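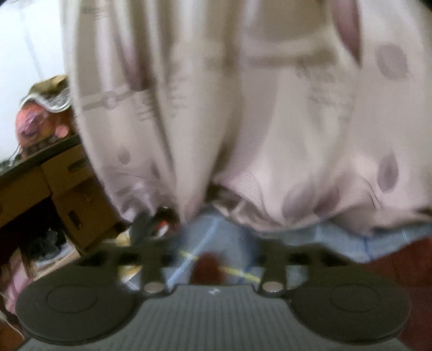
By the Flirnness press desk
Calloway, 2024-08-21

FLIRNNESS OPENS ITS FIRST CURTAIN AND BEDDING SWAP IN CALLOWAY

I've been wanting to write this one for months, so forgive me if I get carried away. Flirnness, the little home textiles shop on Sornetti Street, is starting a swap for curtains, sheets and bedspreads, and it opens to everybody at the end of August!

If you've been in the shop you know we mostly hem things. People bring us a panel they bought too long, we take it up, they go home happy. What we kept hearing at the counter was that the old set had gone in a bag in the closet (or under the bed, or in the trunk of the car, where it had been riding along since spring). Perfectly good fabric, wrong window. So we cleared out the back half of the shop and put up rails.

The way it works is pretty simple. You bring in clean curtains or bedding, we give you a paper token for each piece, and you spend your tokens on whatever's on the rails. A single panel counts as one piece and so does a flat sheet. Pairs count as two, and please keep them together with a ribbon or a safety pin, I beg you. We're opening with 300 pieces that customers and neighbors have already dropped off, and there are some real beauties in there. I had to talk myself out of a set of mustard linen drapes that would look terrible in my kitchen.

We'll take pinch pleats, rod pockets, tab tops, plain sheets, patterned sheets, quilts and throws. We can't take pillows, mattress pads or anything with a foam backing. A small stain is fine if you tell us where it is, and we'll put a tag on it so the next person knows.

Hemming will be half price on anything that comes off the swap rails, for panels up to 70 inches wide. Wider than that and it goes on the big table, and the big table has a waiting list. If you want your hem done while you wait, come early in the day.

The signs, the tokens and the very handsome window poster were printed by Plakard, our neighbors across the street, who put up with me changing the shade of green 3 times. Thank you, Plakard! They've also made a little fold-out card on how to measure a window, and you can pick one up at the counter even if you don't want to swap a thing.

One bit of advice from my own house: take your measurements before you come, and write them down. Rod to floor, rod to sill, and the full width of the rod including the parts past the window. For bedding, measure how deep the mattress is as well as how wide. I've gone home with the wrong fitted sheet more than once, and I work here.

And don't worry too much about matching. Plaid sheets and a leaf-print curtain can live in the same room just fine, and a long beige panel will get along with nearly anything you put on the bed.
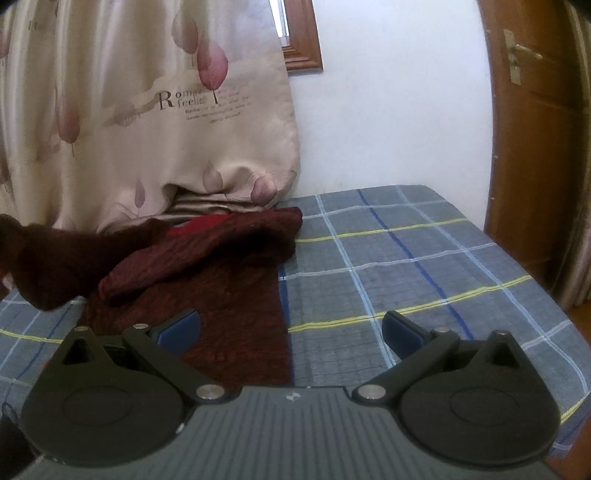 Hours and drop-off

The swap rails will be open until 7 in the evening whenever the shop is. Drop-off has already started, at the side door on Sornetti Street. Ring the bell and give us a minute, we're probably under a curtain. Reporters who'd like a look at the rails before opening are welcome to call the shop and ask for the press desk, which is me.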